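Showing the arm what to do: questions we get asked

Last changed in June, when the old answers had become embarrassing. 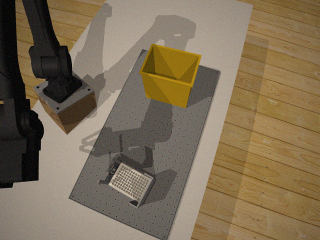

Zlata Tkachenko wrote in to ask why anyone would bother driving an arm through a job by remote control when you could simply write the job down as a program. It is a fair question, and she asked it more politely than most. A program is fine if the world holds still. Once the part has turned a little on the board, the program carries on with great confidence and closes on thin air. A person driving the arm sees the part has turned and turns with it, and that correction is the bit we want to record.

Do I need to be good with robots?

No. You need patience and a chair at the right height. Some of our best sessions at Motport came from people who had never touched an arm before, and some of our worst came from me.

What is the difference between hand guiding and remote control?

With hand guiding you take hold of the arm itself and push it where it should go. With remote control you hold a smaller controller and the arm copies you from a polite distance. Hand guiding is quicker to learn. Remote control keeps your elbows out of the camera's view, and it stops you from using strength the motors haven't got. The Prelton kit does both, though you have to restart it in between, and it sulks.

Can I practise without a real arm?

Yes, and you should. The simulated bench is a table, a perforated board, a yellow bin and black robot arm sections, and none of it costs anything to hit. Everybody hits it. Do your first evening there and get the swearing over with.

So is a simulated demonstration as good as a real one?

For learning to drive, very nearly. For teaching the robot, it depends on the job. Contact is where the two part company: things that slide nicely in the simulator will stick on the real bench, and the other way round. We usually teach the broad shape of a task in simulation and then record the fiddly end of it on hardware.

How many demonstrations do you need?

For a simple pick and place, 79 got us something that worked when visitors weren't looking. At 400 it worked when they were. We went on to 1000 for the Skarier job and it was better again, but by then two of us could do the movement in our sleep, and one of us apparently did. Start small, train, see where it goes wrong, and record more of that.

Should every demonstration be the same?

Please, no. Move the part. Turn it. Start the arm from a slightly silly position. If every run begins in the same spot, the robot learns the spot.

On the other hand, do keep to one way of doing the job. If you come at the part from the left all morning and from above all afternoon, the robot may try to split the difference, and there is usually something solid there.

I made a mistake halfway through. Do I bin the recording?

If you dropped the part and gave up, yes. If you fumbled, recovered and finished, keep it. Robots fumble too, and it helps if they have seen somebody get out of trouble. What we don't want is the run where you paused for ninety seconds to answer the phone. The arm will learn to pause.

Why does the arm lag behind my hand?

A little lag is normal and you stop noticing it. A lot of lag means the network, or else somebody has set the smoothing high to make a video look graceful. Check the smoothing first. Hartmut Lenz will tell you he never touches it.

How long should a session be?

Forty minutes, then stop. You will feel fine and want to carry on. Your runs after that are slower and crosser, and it shows when you play them back.

Can two people share one task?

Yes, if they watch each other's runs first and agree on the grip. We once had two drivers who could not agree on the grip. The trained robot would reach out, hesitate, and withdraw, like a guest eyeing the last biscuit.

What do I do with the files?

Name them the same day. Put the task, your initials and whether the run succeeded in the notes box. "Final", "final2" and "good one" are all taken. The Sadeghi importer will accept anything you give it, including things it shouldn't, so check that the length looks right before uploading.

Who do I ask if my question isn't here?

Use the contact form. It gets read on Wednesday. Please say which controller you're using and what the arm did, in that order, and leave out what you called it.

We use cookies to remember your settings and to see which pages are read. Accept all. Manage choices.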